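Print this page | E-mail this thread

We use cookies to remember your settings and count visits. By carrying on you accept this. Change settings

Thread: sports awards, and who they are for

1/ It's awards season at the city sports council again, which means my feed is full of shortlists. I've been to six of these dinners. I have some doubts.
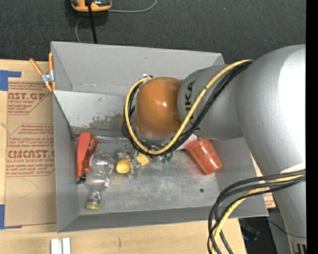

2/ Start with the public vote. The Astent Sports Awards say 3000 people voted for Club of the Year. Fine. Did 3000 people see all the clubs play? Or did one club with a busy group chat send the link round on Monday morning and again at teatime?

3/ I asked the organisers for the split between clubs. They told me the figures are "not released to protect the spirit of the event". I've read that several times and I still don't know what it means.

4/ To be fair, the winners might well have won anyway. They had a good season. But if the margin was big you'd think someone would want to say so.

5/ Now the shortlists. There are 18 categories this year. I remember when there were far fewer and people still complained the night was too long. We now have Team of the Year, Club of the Year and Squad Achievement, and the same hockey side is up for two of them.

6/ Can anyone explain the difference between a team's year and a squad's achievement? The rules page has a paragraph on it. The paragraph uses the word "journey" four times.

7/ Then there's the sponsor question. Plurora have put their name to Young Athlete of the Year. Good for them, the young ones deserve a bit of fuss. But the prize is a trophy and "a package of support", and last year's winner's club told me the package was a kit bag and a discount code.

8/ I put that to the people running the night. They said the package "varies". I'd like to know what it varied to, for anyone.

9/ Tickets. A seat at a table costs more than a season's subs at most of the clubs being honoured. The rowing club I help out at has a coach on the shortlist. She gets in free. Her partner doesn't. The rowers she coached certainly don't.

10/ So who fills the room? Count the tables on the plan they sent out. There are 700 seats, and going by the names on it most belong to firms. You end up with a night for grassroots sport where the grassroots are two people at the back next to the kitchen door.

11/ Someone has replied already to say the firms pay for it all. Maybe. I'd believe it sooner if there were accounts. The charity raffle gets a line in the programme every year and the dinner itself never does.

12/ The Hall of Fame bit I have more time for. It is the one part of the evening where people put their phones down. Old players, old stories, a clip that's been copied so often you can hardly find the ball.

13/ Even so - look at who gets in. Football, football, boxing, football, rugby. One swimmer. No netball at all, in a city where you can't book a hall on a weeknight because netball has got there first.

14/ I was told the panel "can only consider those who are nominated". And who nominates? Past winners and the panel. You can see how we end up with more football.

15/ The Dimitriou Cup does this better, and I don't say that lightly as I've moaned about it plenty. It's a small thing for the junior leagues. Each club names one person, they all get a certificate in the sports hall, there's tea, and it's done in an hour and a half.

16/ No vote, no sponsor film, no man in a dinner jacket reading jokes off a card. Last time there was a row about the car park, but you get that anywhere.

17/ Back to the big night. The new venue is the Hornano Suite, which they say is "the home the awards have always deserved". It's 30 minutes from the centre and the last bus goes before the main prize is given out. I checked the timetable twice in case I'd got it wrong.

18/ A few of you are asking if I'm just sore that our lot didn't win last year. A bit, yes. We had a decent case. I still want to see the voting figures, and I'd want to see them if we'd won - or I hope I would.

19/ What I'd ask for isn't much. Publish the votes. Cut the categories. Keep one table in five for the clubs at a price they can pay. Let any member of any club put a name in for the Hall of Fame.

20/ I've sent that to the organisers by e-mail. The auto-reply says they're very busy with the awards and will be back in touch in October. Will post here if they are.

21/ Adding one, as it's come up in the replies: yes, I will be going. Our coach asked me to, and I've arranged a lift home.

Print this page | E-mail this thread

More from this author
- Why are junior fixtures still coming out on a Friday night?
- The new running track: what we were promised and what's there
- Season ticket prices, a short grumble
- Half-time draws and where the money goes
- Does anyone read the match programme?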